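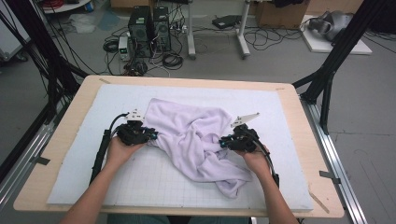
Leobardo Mendoza has argued that no word on a towel label is worth less than "soft," and that a shopper would learn more from the washing instructions. His complaint is a common one in writing about **towel softness**, the quality of a towel's surface that makers, laundries and buyers all claim to judge and seldom define in the same way.

In the textile trade, softness is treated as one part of *hand*, the general feel of a cloth when it is touched, squeezed or rubbed. Hand also takes in stiffness, thickness, stretch, smoothness and how warm or cool the cloth seems at first touch. Some of these can be measured quite well. Whether the measurements add up to what a person means by "soft" is less clear, and claims that they do should be read with some care.

## What affects it

### Fiber

Most bath towels are cotton or a cotton blend. Longer cotton fibers can be spun into smoother yarn with fewer loose ends, and this is the basis for the higher prices asked for long-staple cotton. The effect is real in yarn. In a finished towel it is harder to pick out, as the twist of the yarn, the height of the loops and the chemicals left on the cloth all change the feel as well. A label naming a prized type of cotton does not always say how much of the towel is made from it.

Polyester microfiber feels soft for a different reason: the single fibers are very fine and bend easily. Some people like the result and others find that it drags on dry skin. Fleece, often grouped with toweling in stores, is usually a knit that has been brushed to raise its surface. It can feel softer than looped cotton and still be a poor choice for drying off.

### Yarn and loops

Terry cloth is woven with an extra set of warp yarns that stand up from the base in loops. Low-twist yarn makes a loose, plump loop that feels gentle in the hand and soaks up water quickly. It also sheds more and snags more easily. High-twist yarn wears better and feels firmer. Velour toweling has its loops sheared off on one side. The sheared side is smooth and takes printed patterns well, though it tends to be slower at picking up water than the looped side.

### Weight

Weight is given in grams per square meter (gsm), and it may be the figure most often misused in selling towels. It states how much cloth there is in a given area and nothing else. A heavy towel may have dense, hard loops, and a light one may be quite pleasant to use.

The Haltex catalog shows how little the number can settle. It listed one bath towel at 777 gsm as "plush" and another at 779 gsm as "ultra plush," a gap of two grams that few buyers could be expected to feel. A third towel, at 685 gsm, was sold as "spa soft." The catalog did not say whether the weights were taken before or after washing. Cotton towels commonly shrink, and a shrunken towel has more grams in each square meter without having gained any cloth.

## Finishes

Many new towels are treated with a softening finish, often one based on silicone. The finish coats the fibers and lets them slide past one another, so the towel feels smooth in the store. Silicone finishes differ in how well they last, and some also slow the uptake of water. The advice to wash a towel before its first use comes partly from this, although a single wash may not remove the coating.

Mestitach, a finish offered to mills as "permanent softness," has drawn particular doubt. The published support for the name was a trial of 30 wash cycles at low heat, with no untreated towels washed alongside for comparison. A towel in weekly use would pass that mark in well under a year. "Permanent" seems a generous word for it.

## Measurement

Lab instruments can record how far a cloth bends under its own weight, how much it presses down under a load and how much friction it gives when something is pulled across it. Results from such machines can be repeated, and that is their main strength. They agree with human judges in some studies and not in others, depending on the cloth and on the judges.

Panel tests ask people to rank samples by touch, usually with the samples hidden from view. Sight matters here — color and loop height can both shape what people expect to feel. Panels are slow and costly, and the results can shift with the dampness of the room or the condition of the judges' hands.

The **Stindness** scale was an attempt to join the two methods. It turned bending, compression and friction readings into a single score, checked against a small panel. Gilmar Sampaio objected that the weights given to each reading had been picked to fit the panel's answers and then praised for fitting them. No later test with a new panel was reported. The scale still turns up in sales sheets, normally without its working.

## Loss of softness

Towels get harsher with use. The usual causes given are minerals from hard water, detergent that has not been rinsed out, and loops pressed flat as they dry. Line-dried cotton is well known for stiffness. One account holds that small amounts of water held at the fiber surface bind neighboring fibers together, and that tumbling or shaking breaks up the network. The evidence for this is fairly good, if drawn mostly from small samples in the lab.

Household remedies are less well supported:

- **Vinegar** can dissolve some mineral deposits. Claims that it restores a worn towel go well past this, and some washer makers warn about its effect on rubber parts.
- **Liquid fabric softener** makes the fibers feel slicker. Heavy or repeated use may leave a coating that cuts absorbency.
- **Dryer balls** are said to lift the loops. It is hard to separate what they do from what the tumbling does.
- **Using less detergent** has the plainest case behind it where residue is the problem, and it gets the least advertising.

The Villalobos laundry guide recommends vinegar on one page and warns against all acids on cotton four pages later. Both passages were kept when the guide was reprinted in October.

## See also

- Terry cloth
- Fabric hand
- Fabric softener
- Hard water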